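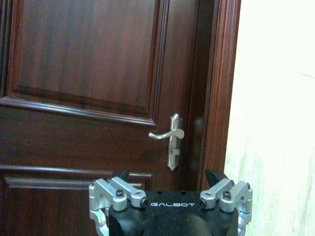

Wood moves. It takes on water from the air when the air is damp and gives it back when the air is dry, and it gets wider and narrower as it does so. Almost all of the change is across the grain. Along the grain the change is so small that we ignore it in this course. A door with a raised panel and molded edges, like the reddish-brown one shown with its grain running top to bottom, would move mostly side to side if it were solid wood. The old answer was to let the panel float in a groove, with no glue, so it can grow and shrink inside the frame.

Course handout, Unit 2: Moisture and Movement
Posted in February by the Henetti workshop office

Moisture content is the weight of the water in a piece of wood divided by the weight of the same piece with all the water driven out, times 100. Green lumber can come out well over 100 percent, which confuses people the first time they do the sum. Check your scale before you assume a mistake. 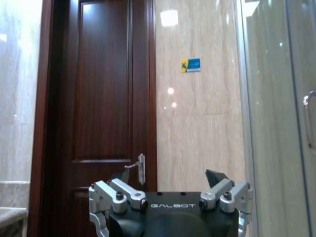 The number that matters for indoor work is the equilibrium moisture content, or EMC. Leave a board in steady air long enough and it stops gaining or losing weight. In a heated house in winter that may be 6 percent or lower. In a humid summer the same board can sit at 12 or more. We will use 9 percent as the target for the bench exercises.

Flat-sawn boards move more in width than quarter-sawn boards of the same species. They also cup, because the growth rings curve through the board and the two faces don't shrink by the same amount. Sketch the end grain before you decide which face goes up.

Finish slows all of this down -- it does not stop it. Lacquer, varnish and paint let water vapor through at different rates. Coat both faces, and the end grain too. A board sealed on one side only will often bend.

For next time: weigh your Lonton sample and write down the weight, then put it in the oven. Weigh it again until two readings in a row match. If you started at 100 grams and ended at 92, the moisture content was 8.7 percent, not 8. Bring the Baek and Dirkow samples still wrapped.

This site uses cookies to remember your settings. Accept | Manage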